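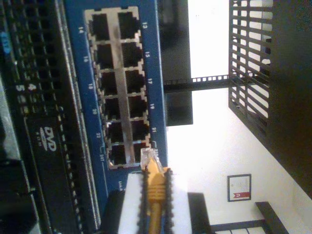 Yellow lead at the mouth of port 23, Nov 17, 2024

Hi all,

Sorry for the slow reply, I've had Kheri's message starred since it came in and kept meaning to sit down with it properly. Picture's at the top for those of you whose mail reader strips attachments into the archive. That's the new pads, the ridged black ones, with the plug lined up on 23 on the blue switch.

Kheri Waweru wrote:
> Lok-yiu, last time you posted you'd got the arm finding the right port
> but not getting the plug in. Did you ever sort that out? I'm
> having the same trouble with my own build (mine's doing audio jacks on
> a patch bay, so a bit more forgiving, but still). I can get to within
> a whisker of the hole and then the cable rolls in the fingers and I
> end up pushing the plug at the panel sideways.
>
> Also, what are you using for the finger pads now? And are you gripping
> the plug itself or the cable? I've tried both and hate both.
>
> And did you ever go back to the Brandão board or are you sticking with
> the Mastero?
>
> Kheri

Right, in order, more or less.

The rolling. Yes! I had exactly that and it drove me up the wall for most of the autumn. My old pads were flat rubber and a round cable just turns between them the moment anything touches the plug. I went through 11 versions of the pads in the end (I have them all in a biscuit tin, I can't throw them away) and what finally helped was ridges. The ridges bite into the jacket a bit and the cable stays the way round you put it. I print them in the soft black filament from Markness, slowly, and glue them on with contact adhesive. Don't use superglue, it goes brittle and the pad comes off in one piece and pings across the room.

Gripping the plug or the cable: I grip the cable, close up behind the boot. I know everyone says to hold the rigid part. The trouble is that on a switch like this the ports are packed in so tightly that if you hold the plug you've got fingers fouling the neighbours, and my gripper is not a dainty thing. Holding it further back means there's a bit of give in the boot, and for the last few millimetres I want that give. It lets the plug find its own way in if I'm slightly off. Too far back and it droops, mind you. I'd start with the pads nearly touching the boot and work backwards from there.

You'll have spotted the switch is on its side. The numbers run down in two columns that way, odds on one side and evens on the other, and if you've only ever looked at a switch lying flat it does your head in. I spent a whole evening convinced my port table was wrong when I'd simply swapped x and y in one place and not the other. If you turn your patch bay at any point, write the numbers out on paper first and tape the paper to the bench. I mean it.

The other thing with having it turned is that the latch side matters. The clip has to be facing the right way for whichever column you're in, so going from an odd port to an even one means a half turn of the wrist, and my wrist joint has a nasty bit of slop just there. So I do all the odds, then all the evens. It's slower to plan and much quicker to run, and I've stopped swearing at it quite so much.

Numbers, as I know somebody will ask. Up to last night I'd logged 828 attempts with the ridged pads, all on the odd column. I'm not going to give a success rate yet as I changed the approach speed partway through like an idiot and didn't write down when. I'll start a clean run when I've fixed the logging and post the lot, failures and all, some time in December. The whole log going back to the flat pads is 2262 lines long and a fair few of those are me testing whether the log worked.

Approach speed, while I'm on it: I come in fast to just short of the port, stop dead, wait for the wobble to die down, then creep. The stop makes a bigger difference than anything I did in software. Cable's springy stuff and it carries on swinging well after the arm has stopped. Do your jack leads do the same, Kheri? I'd have thought they'd be heavier and worse.

Boards. I'm sticking with the Mastero. The Brandão was lovely to set up but I could never get it to read the motor current fast enough, and motor current is all I've got for telling whether the plug has met something solid. (I've got no force sensor, before anyone suggests one. I've seen the prices.) If the current climbs early I back off, shift across a hair and try again, and after three goes it gives up and beeps at me. The beep was a mistake. I'm changing the beep.

Things I still haven't cracked:

Pulling a cable out again. You have to squash the clip and pull at the same time and I've only got the two fingers. I've been sketching a little hook that sits over one pad but it gets in the way going in. If anyone has done this, please, please shout.

Telling the yellow leads apart when there are several hanging down together. At the moment I hand it one at a time like a nurse in an operating theatre.

Power supply. The Nivmont one I bought second hand whines when the wrist moves. It hasn't done any harm so far but I don't love it, and I'd be glad to hear from anybody who's had one open.

Kheri, if you want the pad files I'll stick version 11 up in the list's shared folder tonight. You'll need to change the ridge spacing for a fatter lead — it's the second number at the top of the file, and mine's set for ordinary network cable. Let me know how you get on with it, and send a picture of the patch bay!

Cheers,
Lok-yiu Su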